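Le placard de l'entrée, suite

15 septembre 2019
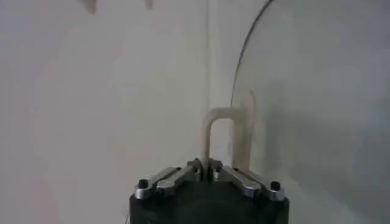 J'avais écrit au printemps que le placard de l'entrée serait fini avant l'été. Il ne l'est toujours pas, mais les crochets sont choisis et c'était le point qui bloquait tout le reste. J'ai pris un modèle beige tout simple, une tige recourbée en haut comme un U à l'envers, d'aspect mat. Le panneau étroit derrière est dans le même beige pâle, un peu plus sombre à l'ombre, et il monte plus haut que la courbe du crochet. Au départ je voulais du noir, comme tout le monde en ce moment. Dans une entrée sans fenêtre, ça faisait des traits partout et on ne voyait plus que ça.

Je rappelle la situation pour ceux qui n'ont pas lu le premier article. L'appartement a une niche à gauche de la porte, 241 cm de haut et 60 de profondeur, avec un vieux rideau devant. Les anciens locataires y avaient laissé une tringle trop basse et deux étagères en biais. Pendant trois ans on y a mis l'aspirateur, les manteaux, les sacs de courses, les parapluies et tout ce qui n'avait pas d'autre place. Pour sortir l'aspirateur il fallait enlever les manteaux, et pour ranger les manteaux il fallait pousser l'aspirateur.

J'ai d'abord demandé un devis à l'atelier Stirnov pour un aménagement sur mesure. Il est arrivé à 1695 euros, pose comprise, sans les portes. Le travail est sûrement bien fait, j'en ai vu chez des voisins, mais c'est un placard à balais et nous sommes locataires. J'ai donc fait les plans moi-même et acheté les éléments séparément.

Les étagères viennent de chez Kirimholm. Elles se coupent à la scie à main sans trop d'éclats si on met du ruban adhésif sur le trait. J'en ai raté une au premier essai, coupée du mauvais côté du trait, et elle sert maintenant de tablette dans la cave. Pour les fixations j'ai suivi la notice, sauf dans le mur du fond qui sonne creux par endroits. J'y ai mis des chevilles pour cloison et rien de lourd.

Les crochets m'ont pris beaucoup plus de temps que les étagères. Chez Brabec ils en ont un mur entier, en laiton, en bois, en métal peint. J'en ai rapporté un premier lot, 42 euros, très joli en rayon. Ils étaient trop courts : un manteau d'hiver avec une grosse boucle ne tenait pas dessus et glissait dès qu'on ouvrait la porte. Retour au magasin. Le deuxième modèle avait une pointe au bout, et une pointe à hauteur d'épaule dans un couloir étroit, ce n'est pas une bonne idée non plus. Le crochet arrondi a réglé les deux problèmes. L'anse d'un sac passe facilement par-dessus et on ne se griffe pas en cherchant ses clés dans le noir.

J'ai hésité sur la hauteur. Tout en haut c'est plus propre à l'œil, mais il faut lever le bras, et avec un manteau mouillé l'eau coule dans la manche. J'ai fini par tracer une ligne au crayon à hauteur de mon menton et par laisser une écharpe accrochée là avec un clou pendant une semaine. Ça allait. Une deuxième rangée plus bas est prévue pour les sacs en toile et la laisse du chien.

Pour la couleur, je craignais que tout ce beige fasse cabine de bateau ou salle d'attente. Finalement on s'habitue vite. Les murs de l'entrée sont blanc cassé, le sol est un carrelage brun que je n'aime pas et que je ne peux pas changer, et le beige passe entre les deux sans se faire remarquer. Les manteaux apportent assez de couleur comme ça.

Il me reste la question de la fermeture. Le rideau ramasse la poussière et se prend dans l'aspirateur, je voudrais m'en débarrasser. J'ai vu des portes coulissantes dans la gamme Werkeck, mais elles demandent un rail au plafond et le plafond n'est pas droit, il y a presque un doigt d'écart entre la gauche et la droite. Une porte pliante prendrait moins de place dans le couloir. L'autre possibilité est de tout laisser ouvert et de ranger le bas dans des caisses, ce qui oblige à ne pas empiler n'importe quoi devant.

Je me donne jusqu'en novembre pour décider, avant que les grosses vestes ressortent de la cave. Si quelqu'un a déjà posé une porte pliante sous un plafond de travers, je veux bien savoir comment l'écart a été rattrapé. Les commentaires sont ouverts.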